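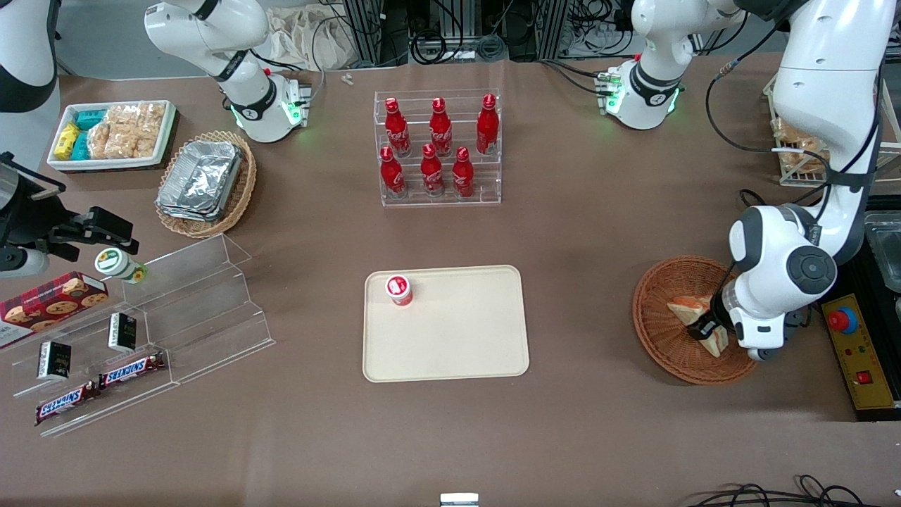

Triangle sandwiches, the only kind worth driving for.

Posted in: Short Fiction / Family & Other Trouble

My uncle Apostolos left me his car, and my cousin Sofia his house, and I want to say right away that I was happier with my end of it. The house in Todness had a roof you could hear. The car was a brown station wagon with a heater that worked on one side, and I'd wanted it since I was 18.

The catch was that it was in Tadden, three hours up the coast, in a garage belonging to a woman named Mrs. Alexiou. None of us had ever heard of Mrs. Alexiou. Sofia called me the night before I took the bus up and said, in her courtroom voice (she does billing for a dentist), "Find out who she is."

"I'm picking up a car."

"Pick up the car and find out who she is."

So I got off the bus in the rain with a set of keys in my coat and a bag of egg salad sandwiches my mother had cut into triangles, as if I were going to be met by a party. Mrs. Alexiou turned out to be about 80 and very small, in a green raincoat, and she was already standing at the end of her driveway. She looked at the bag before she looked at me.

"You're the niece," she said. "Are those egg?"

We ate them in the front seat of the wagon with the garage door up. She took the driver's side without asking. It smelled like him in there, like peppermints and wet dog, though he hadn't had a dog in years — I nearly asked her about that, and then an old spaniel came around the side of the house and climbed in the back like it had a ticket.

"That's Jiltura," said Mrs. Alexiou. "He named her. Don't ask me what it means, he said it was a place, but I've looked and it isn't in the atlas."

Now, my uncle told us all, every September, that he was going up the coast to fish. Two weeks, every year. He'd come home with no fish and a tan, and my mother would say, "Poor Apostolos, he has no luck," and make him dinner. I told Mrs. Alexiou this and she laughed so hard she had to put her sandwich down on the dashboard.

"He hated boats," she said. "He got sick on the pier!"

Then she reached across me and opened the glove compartment and took out a little notebook with a rubber band around it. He'd written down every trip. No feelings in it or anything like that, just the mileage and what he ate. One year said 2,836 miles, which is a lot of driving for a man who was supposed to be sitting next to a cooler. Another said 3,253 and then, in smaller writing, "M. drove the last part. Pie."

"Are you M.?" I said.

"Well, I'm not the pie."

I had so many questions lined up, and Sofia's were all in front of mine, and they were terrible questions. Was there a ring, was there money, did she want something from the house. I could hear Sofia asking them. What I asked was where they went.

She thought about it. She wiped her fingers one at a time on the paper bag. "Inland, mostly," she said. "He liked a motel with a pool. He never went in, he liked to see one from the window."

The rain let up some. I said I should probably get going if I wanted to be home before dark, and she nodded and didn't get out. Neither did the dog. I sat there with the keys on my knee and looked at the heater, the bad side, which was my side.

"Is there any gas in this thing?" I asked.

"I filled it yesterday," said Mrs. Alexiou, and held out her hand for the keys.

I called Sofia from a diner a long way inland. She wanted to know if I'd found out who the woman was. I told her the line was bad and I'd have to call her back, and then I went and sat down again, because they'd brought the pie.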